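Small chores at home: what a machine can take from you, and what is still yours

Reading time: 6 min

Many people ask me if it is already time to wait for a home robot and stop learning tricks for cleaning. My answer is no, please do not wait. But it is useful to think like a machine for one afternoon. When you look at your chores in this way, you see which of them are really simple and which only look simple. I did this in August in our flat in Flutton, and after that I changed several habits. I write here what I learned, together with the tips.

Chores the machines do well

Floors. A robot vacuum is good on a floor that is free. It is not good on a floor that has cords, socks and the legs of six chairs. Before you start it, lift the cords. I use a strip of cloth with a button, and I hang the cord on the side of the desk. It takes me 2 minutes and the vacuum does not stop in the middle of the room and call for help.

Dishes. The dishwasher is the oldest robot in the house and we forget to thank it. Put the plates so that they do not touch. Scrape the food, but do not wash before. Clean the filter every second week under warm water with an old toothbrush.

Laundry. Washing is done by a machine, drying also, if you have space for it. Folding is not. I have seen a folding machine at a trade hall in Pralport, and it was slow with towels and it refused a child's shirt with a hood. For folding, my tip is to do it while the clothes are still a little warm, and to fold everything to the width of the shelf, not to the width of the shirt.

Chores that look easy and are not

For me there are two good examples, and you meet both of them in every room where somebody works at a desk. The first is papers. The second is the plug near the floor.

To take a booklet from a desk you must get your fingers under a thin edge. The cover bends, the corner curls, the pages slide. You need one hand to lift and the other hand to keep it straight, and you must press enough to hold but not so much that you make a fold. After this you have to read what is written on it and decide if it stays or goes. A machine can read quite well today. To decide if your family still needs it, this I would not give to a machine.

The plug is difficult for another reason. It is low, there is furniture on one side, it is often in shadow, and the cord goes its own way. A person bends down and reaches with both hands almost without looking. For a machine each cord is a new shape every time, and a wrong pull can damage the socket. Also, white on white is hard to see, for cameras and for me in the evening.
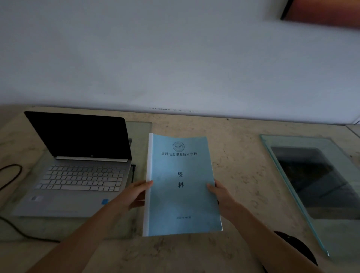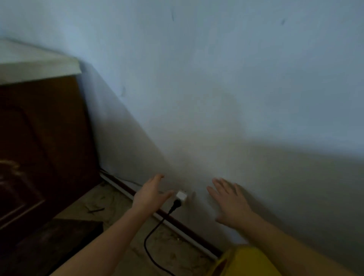 Papers first, then the low corner: a light blue booklet at the desk, and the white adapter with its black cord down by the skirting.

How to do these two by hand, and quickly

Papers on a desk:

Start at the side of your writing hand and go to the other side. Do not start with the biggest pile.

Stand bound booklets upright like in a library. If they lie flat they collect other papers on top. A heavy bookend from stone or metal is enough.

If the cover has no clear title, write one with pencil on the spine. Two words are enough. Pencil can be removed later if you give the booklet back.

A curled corner becomes better if you put the booklet under a heavy flat thing for one night, with a clean sheet of paper between. Please do not iron it. I tried this and the cover became shiny in one place.

A glass plate on a desk is practical and easy to wipe, but papers that you put under it are forgotten there. Lift it two times a year. Hold it with both hands, and take it from the long sides.

Plugs and cords near the floor:

Switch off first, then unplug. Hold the plug by its body. Never pull on the cord, also not when you are in a hurry.

Use one hand to hold the adapter and the other for the plug. If you use only one hand, the adapter often comes out together with the plug and then you have to look for it behind the cabinet.

If an adapter feels warm when you touch it, or is brown at the holes, do not put it back. Buy a new one.

Dust collects where the wall meets the floor. For this I like a dry paintbrush, 50 millimeters wide, before the vacuum cleaner. The brush goes also behind a cable channel, where the nozzle cannot enter.

Scuffs on a painted wall go away with a white eraser in many cases. Try it first in a place where it is not visible. Do not use water close to the socket.

Leave some slack in the cord but keep it away from the place where you walk. If there is too much of it, make a wide loop and tie it softly. A tight roll is bad for the cord and it can become warm inside.

Is it worth to pay for help from a machine?

My neighbor bought a small helper with one arm, the Wihongi, second hand for 390. It picks toys from the carpet and puts them in a box. She is content, but she has a very tidy carpet already. The bigger Patari costs more than 1000 and needs a table that is always in the same place. For a small workshop where the same part goes in the same box all day, I think this can be a good purchase. For a home, where the table has breakfast on it and then homework, I would wait.

I made myself a small test for this. Ask if the thing is always in the same place. Ask if it keeps its shape when you lift it. Ask if a mistake is cheap. If you say yes three times, there is probably a machine for it and it is probably not bad. The floor passes, the dishes pass. The booklet does not pass the second question and the plug does not pass the third.

There is one more thing which I noticed. When I prepared the rooms for the vacuum, I had fewer chores also without it. The cords were up, the papers were standing, the chairs were in place. So if you plan to buy some machine next year, you can begin with the preparation now and see how much is left.

Readers have asked me about window robots. I have not used one long enough to give advice. For the moment I still use a rubber squeegee and an old cotton shirt, and I do the windows on a cloudy day so the water does not dry too fast.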